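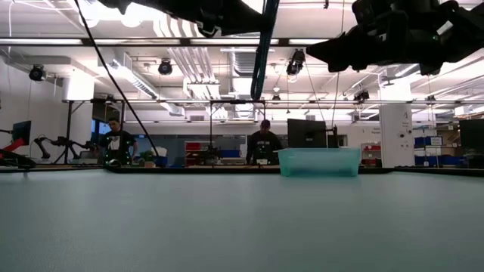
Review: the Promgate two-arm bench cell, seen at the Utitcombe open day

Reviewed by Brodie Quinlan

Utitcombe opened its integration floor to customers in March, and I went to see the Promgate cell. We are looking at it for small parts kitting, where two operators currently fill plastic bins by hand. I had the cell to myself for part of the morning, with Chie Iwasaki from the applications team at the controls, and came back after lunch for the group session. These are my notes, tidied up.

What it is

Promgate is a bench-height cell with two arms hung over a flat work surface inside a metal frame. The arms are black, and the grippers have blocky fingers. The arms come in from above, which leaves the tabletop free for bins and fixtures. The controller is separate and sits on the floor. Utitcombe sells the cell complete or as a frame and table for customers who already own arms. I only saw the complete version.

The floor itself is a working shop. Other stations were in use while we talked, with people at them and racks of red and blue bins behind. I prefer this to a showroom, although it made the group session hard to hear.

Bin handling

The first task was moving a shallow, translucent teal bin from the back of the table to the front, then returning it. This is harder than it sounds. Clear and cloudy plastics give depth sensors trouble, and a bin standing near the back edge leaves little room for a bad approach. The cell found it each time I watched. I asked Iwasaki to turn the bin to an odd angle between runs, and it was picked up on the first try. When I asked for two of them nested together, the software treated them as one bin and carried both. She said separation of nested bins is planned. It is not in the current release and should not be counted on.

The flared rim helps the grippers. Our own bins have a straight wall, and I would want a test with them before ordering.

Reach and surface

The table is wide and the arms cover most of it. Coverage falls off at the two front corners, where the wrist runs out of travel before the fingers get down to the surface. The manual shows this area on a drawing, but there is nothing on the table to mark it. A line of tape would do.

The matte finish is a good choice. Overhead strip lighting at Utitcombe is strong, and a glossy top would have thrown it back at the sensors.

Cables

This is the weakest part of the design. The main bundle hangs in a loop below the top of the frame, and thinner cables drop separately toward the table. Misaki Ogura, who handles service, told me the loop is sized so that neither arm pulls it tight at full extension. Fine, but a hanging loop over a work area will be snagged sooner or later by somebody lifting a box across. I would pay for a proper guide along the upper rail. There is no such option in the price list.

Teaching

New positions are taught by moving the arm by hand and pressing a button on the wrist. It took me a few tries to get a clean pick. The arm is stiff at low speed and then gives suddenly, so fine placement is easier from the screen. Programs are stored as numbered steps with a free text label. The labels can be searched; the steps cannot be grouped. On a long kitting sequence that will be tedious.

Wear

Utitcombe recommends inspecting the finger pads every 2,000 cycles and replacing them at 3,000. At our volume that means keeping spares on the shelf. The pads are part number 431 and come as a pair. Changing them needs one hex key.

Other points

Noise is low. The emergency stop is on the right side only, and a left-hand one should be standard on a table this wide. The screen is readable from a standing position but not from a stool.

Verdict

Good bin detection, a sensible table, average teaching software, poor cable routing. I have asked Utitcombe for a trial with our straight-walled bins and will add the results to this page. Anyone kitting with rimmed bins could order it now, provided they sort out the cables on site.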